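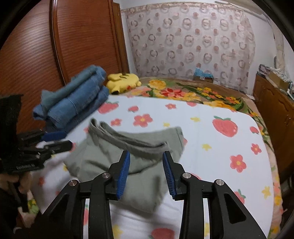

Does a ribbed fingertip pad hold cloth better than a smooth one?

For thick, layered clothing it does, by a clear margin, while for thin single layers the two are hard to tell apart and the choice of jaw opening matters far more.

4.2 Comparing fingertip pads on folded clothing

The first round of trials (Section 4.1) used rigid blocks and told us very little about cloth. We were delighted to move on to garments, where the differences between the pads came out almost at once. All the trials in this section were done with pairs of hand-held grippers in ordinary homes, with the operator sitting or standing beside a bed or table and folding whatever clothes were to hand. Figure 7 shows the working position from the wrist camera of one gripper, with the ribbed blue pads fitted and the jaws open over a green garment; the second gripper comes in from the left.

Three pads were compared. The Nosach pad is ribbed across its whole gripping face. The Clullau pad is smooth and slightly softer, and the Kavanagh pad is smooth with a shallow groove down the middle. All three fit the same linkage and can be changed without taking the jaws apart, so we could swap them between garments and keep the operator, the room and the clothes the same. The Hultus controller logged jaw opening and trigger position throughout. Its settings were fixed on 4/24/18 and left alone afterwards, even when we were tempted.

We collected 2872 grasps. A grasp counted as good if the cloth stayed between the pads from closing until the operator chose to let go, and as a slip if any part of it slid out before then. Grasps that caught the bedding as well as the garment were kept in a separate group, which we call double catches. We had not planned for this group at all, and it became one of the most interesting parts of the work.

Waistbands gave the clearest result. A thick waistband doesn't lie flat when a garment is folded loosely; the layers stand apart, and a jaw coming in from one side tends to push the upper layer away before it reaches the lower one. The ribbed pad was much better at keeping hold of both. With the smooth pads the operator often needed a second try, and on the second try usually came in at a steeper angle. We could see this habit forming in the logs within a single session. Denim rolls were easier for every pad, and only the grooved Kavanagh pad lost them with any regularity, nearly always when the groove lined up with a seam.

Thin cloth was a different story. On T-shirts and pillowcases the ribbed and smooth pads slipped about equally often, and the ribbed pad produced 268 double catches, more than the other two put together. Its ribs pick up a loose cover underneath very readily. Working over a stiff board brought the number down sharply, and we would recommend one to any group gathering cloth data on a bed. A printed board is fine for the purpose. We had worried that a busy pattern would upset the tracking, but the wrist camera kept its position well over patterned boards and blankets, and did worst over plain white sheets, where there was little for it to follow.

The wide lens deserves a few words too. It bends straight edges and darkens the corners, and the people who label the recordings did grumble at first. In return, it keeps both fingertips in view together with a good deal of the room, and in two-handed work the other gripper is often visible as well. This last point was a real pleasure to discover. When one gripper holds the cloth and the other reaches for a corner, a single wrist view can be enough to judge the gap between them, and we were able to check the timing of hand-overs without an outside camera.

Pad wear was checked after every 1000 grasps on a given set. The Nosach ribs had rounded slightly at the tips by the first check, with no change that we could measure in the slip rate. The Clullau pads picked up lint and had to be wiped, after which they behaved as new. One Kavanagh pad came loose at its lower edge in June and was replaced; the grasps from that afternoon have been left out.

There are limits to what these trials can say. The operators could see and feel what they were doing, and they made up for a poor pad without being asked to. A robot arm playing back the same motions would have no such help, and we expect the gap between ribbed and smooth pads on waistbands to widen when we repeat the comparison on the fixed arms in Section 5. The order in which pads were used was shuffled between homes but not within a session, so some of the improvement late in each session is surely practice.

Figure 7. Wrist-camera view during a folding trial, ribbed pads fitted, jaws open. Denim pieces are stacked at the far left of the board.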